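Zovbridge chrome clothes rack and wooden hangers: two months in a small bedroom

Posted 3rd June

I don't trust furniture that promises to change how I live. The Zovbridge rack came with a leaflet saying it would "free my wardrobe", and I nearly sent it back on the strength of that. What I wanted was a bar to hang things on so they'd stop ending up on the bed.

I bought it from Jandico with a set of their brown wooden hangers. I'd already had a rack from Movasum, a painted thing that sagged in the middle by July, so my hopes were low.

Assembly is dull but possible. The tubes push together and the fixings do up by hand, although the instructions would rather you owned a second pair of arms. The finish is proper shiny chrome and shows every fingerprint. If that sort of thing bothers you, buy the white one.
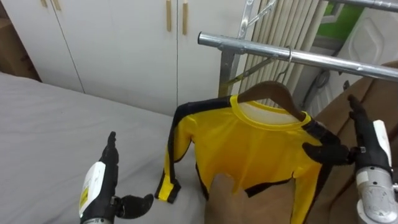 The listing says it holds 100 garments. I don't believe that for a moment, unless they're all vests. With winter coats on I'd stop well before, as the bar starts to complain when you slide anything heavy along it. It has never come down, I'll give it that.

The hangers are the better buy. They're a decent shape at the shoulder and the hook goes over the bar without a fight. My grumble is with slippery fabrics. Cotton shirts stay where you put them, but anything satiny needs settling on both sides before you let go, and I don't always have the patience at seven in the morning.

Jandico claims 2,001 happy customers, a number so odd that it might even be true. I'd like to know how many of them have a room as tight as mine.
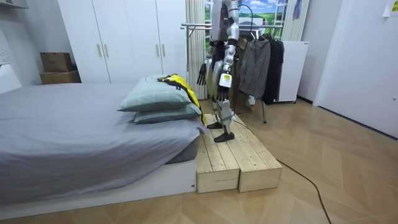
Space is the real question with any of these racks. Mine is a small bedroom and the bed has first claim on the floor, with a tall white wardrobe behind it. A rack gives you somewhere to put a jacket, but it can't make you use it. There's a yellow-and-black one draped over the pillows, which is exactly the habit I paid to be rid of. I looked at the Rondonuwu wall rail as well, and if I were allowed to drill into these walls I'd probably have gone for that.

Would I buy it again? The hangers, yes, at full price. The rack only in a sale, and I'd ignore everything printed on the box.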